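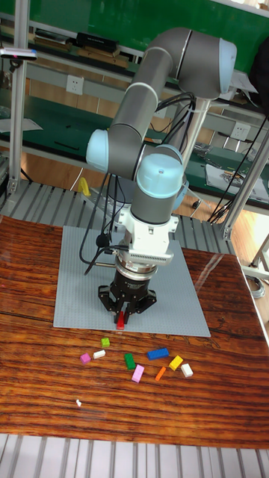

【模倣学習】実演データは何本集めれば足りるのか
ロボット学習板 > データ収集

1 :gustura_k 2019年11月19日(火)
ブロックを基板に載せる課題で遠隔操作の実演を集めています。現在292本。赤ブロックの把持だけなら学習後もそこそこ動きますが、残りの色に替えると急に怪しくなります。Toddaleの記事には「1000本超えたら安定する」とあったので、1056本まで増やす予定です。同じような規模でやった方、効果はありましたか。

2 :ruotsa_11
その1000という数字、根拠が書いてないんですよね。うちは本数を倍にして成功率がほぼ横ばいでした。初期配置が毎回似ていたら、何本録っても同じ実演のコピーです。

3 :木曜の配線
>>2
横ばいになったのは操作者が一人だったからでは? うちは三人で交代したらだいぶ変わった。本数を増やすこと自体は無駄じゃないと思う。

4 :ruotsa_11
>>3
交代と増量を同時にやったなら、どっちが効いたか分からないでしょう。
>>1は配置をどう決めてます?

5 :gustura_k
手で適当に散らしています。散らし直すのは9本ごと。今録っているのはこんな感じです。 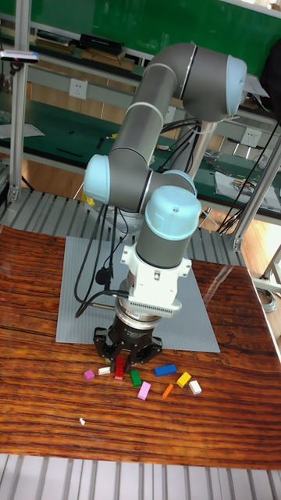
赤ブロックの真上にグリッパがある時点

6 :Lavow使い
ほとんど基板の手前側に固まってますね。「適当に散らす」を人間がやると、だいたいこうなる。奥や左右に置いた実演はどのくらいあります?

7 :gustura_k
>>6
数えていませんが、少ないはずです。奥は手が届きにくくて……。

8 :ruotsa_11
じゃあ1056本録っても奥は学習できないままですよ。配置は乱数で出して、そのとおりに置いたほうがいい。面倒でも。

9 :木曜の配線
乱数にすると今度は腕が変な姿勢になる配置が混ざって、操作者が失敗する。失敗した実演を捨てたら結局また偏る。Conneelyさんの勉強会でもそこは結論が出なかった。

10 :ruotsa_11
捨てた配置を記録しておけば偏りの大きさは分かります。黙って捨てるのが一番まずい。あと評価用の配置は先に決めて、収集する人には見せないこと。

11 :gustura_k
評価は学習に使った配置の近くでしかやっていませんでした。292本のまま、奥側だけで一度測ってみます。増やすのはその数字を見てから考えます。

12 :Lavow使い
測ったら悪い結果でも貼ってください。うまくいった動画だけの報告はもう見飽きたので。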